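From: Léonie Fleury
To: exchange-editors
Date: Oct 12, 2021
Subject: Re: [exchange-editors] Shared copy and the Poltulmont meeting

Jirayu, thanks for writing this up. I have answers to most of it and one disagreement. I'm replying to the whole list so the desks that missed the July call can follow.

Jirayu Mahawong wrote:

> I went back over the draft members' agreement for the news exchange and I have four questions before our publisher signs.
>
> 1. Section 3 says a member paper may use any story in the pool "in full or in part." Does that include cutting a story to fit and leaving the original byline on it? Our reporters will object. We had a harbor story trimmed by another member last year and the paragraph with the company's response was gone.
>
> 2. Who translates? The draft says stories are filed "in the language of the member, with an English version." We have two people who can do that and they also run the night desk.
>
> 3. The embargo is set at 90 minutes after the home paper publishes. That is too short for us. We print in the evening and post online at the same hour. I would want it overnight.
>
> 4. Photos. The draft hardly mentions them. Are they in the pool or not?
>
> Also, I can't tell from the agenda whether the Poltulmont meeting is meant to adopt the agreement or only discuss it. If it's a vote, I need a letter from our publisher, and that takes time.
>
> Jirayu

On 1. Yes, as drafted it covers cutting. I agree that it's too loose. Briklow sent in wording that I think fixes most of it: a member can cut from the bottom without asking, and anything else has to go back to the home desk for an okay. If the home desk doesn't answer within 60 minutes, the member can run the story uncut or drop it. A response from a person or company named in the story can't be removed at all. I've put that into the new draft as 3.2 and moved the old 3.2 down.

The byline stays on in either case, with the name of the home paper after it. A reporter can ask to have it taken off a version they don't like, and the member has to do that online the same day. Print is print.

On 2. Nobody has money for a translator, so the question is how much English we ask for. My suggestion is that we stop asking for a full English version. A headline, a two-line summary and a list of the people quoted would be enough for another desk to decide if they want it. The desk that wants the story then translates it and sends the result back to the home desk. Mulder has been doing it this way with one of its neighbors and says it works, with some grumbling about names and job titles. They keep a shared list of how to write the titles of local officials, which I've asked to see.

If anyone thinks machine translation should be allowed for published copy, please say so on the list. The draft is silent on it. I would allow it for reading and not for printing.

On 3. Here I don't agree. An overnight embargo makes the pool useless for anything that happens before noon. Most of the papers in the group are small, and what they want from the exchange is same-day copy on things that cross a border — water, trucking, fuel prices, the ferry strike. I do see your problem with the evening edition. Could we let the home desk mark a story "hold until morning," with a limit on how often? I don't have a figure in mind for the limit. Marking everything would be the same as an overnight rule.

On 4. Out of the pool for now. Several members use freelancers who keep their own rights, and our contracts with them don't cover passing pictures on to other papers. Staff photos could go in later. The Burneo office has offered to look at the contract language, and I'd like to wait for what they send. Until then please strip pictures from anything you file, captions included. Two stories in the test run went out with captions and no photo and one of them was printed that way.

About Poltulmont: it's a vote. The agenda should have said so and I'll send a corrected one. The first part is a closed session for editors on the agreement, section by section. After lunch there's an open part where the host city's press office wants to say a few words and there is a reading of messages from members who can't travel. Please keep those short. At the last one we had a message that ran to 2000 words and the vote got pushed into the evening — half the room had trains to catch.

A publisher's letter can be a scan. It needs the paper's name, who is voting, and a line saying that person may sign. If your publisher wants changes to the draft first, send me those separately and I'll mark them in the copy everyone gets. You can also sign with a reservation on section 6, and two papers are already planning to.

Travel costs are covered up to 75 percent for one person per paper. Second person is on your own budget. Keep the receipts, the office in Burneo will not take a bank statement.

Still open, if anyone wants to take it on: someone has to draft the corrections section. Right now a member that runs a pool story has no duty to run the correction that follows. I can do it if no one else will, but I've written most of the rest and would like a second pair of eyes on at least one part of this thing.

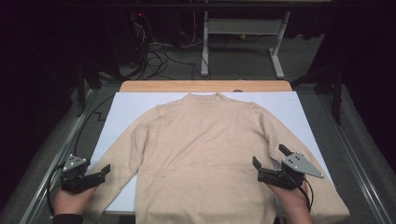
— Léonie Fleury

Please send section 6 comments to the list and not to me. My inbox at the paper has been dropping attachments again.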